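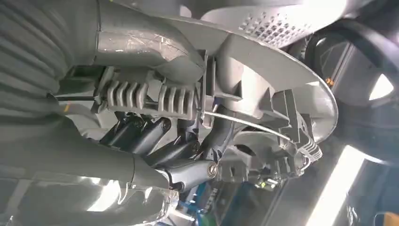
Ribbed cover at left, square-hole grille up top.

Friday, late afternoon

OK so the Fistthorpe club finally sent over their half of the contract tracking data, and I spent most of today trying to get it to sit next to the Gerkton file without a fight. It fought. Gerkton logs a player's release as the day the letter goes out, Fistthorpe logs it as the day the player stops getting paid, and for one of their props those two dates are a whole preseason apart! I went with the letter date for everybody and put the pay date in its own column (the yellow one, please don't sort on it).

Row count after the merge is 3645. Before I took out the doubles it was higher, I forgot to write down by how much, sorry. Of those, 1614 are players who had a contract ended early for any reason at all, injury included. Conduct cases are a much smaller pile and I haven't finished tagging them. The clubs use the word "conduct" for everything from missed training to a social media post, so I'm reading each note by hand and it's slow going.

Four cases went to an actual hearing. I keep wanting to draw something from that and there just isn't enough there — leave it out of the chart for now.

The Vorby script choked on Dağdelen again, same as last month. It turns the ğ into a question mark and then treats the ground as two different grounds, one home and one away. Fixed by saving the file again as UTF-8 before loading. If you open it in the spreadsheet program and hit save, you'll break it again, so open a copy.

Legal costs: Gerkton gave us a lump figure per season and Fistthorpe gave us nothing. I asked. I may drop the whole cost question and stick to how long each dispute ran from first letter to settlement. Longest one so far is 1092 days, which is nearly three full seasons of a player not playing. Checked it twice against the letters.

Still to do
finish the conduct tags, I'm up to the M's
ask Fistthorpe what code 7 means
rerun Vorby on the fixed file
move the old charts out of the shared folder, they have the wrong dates on them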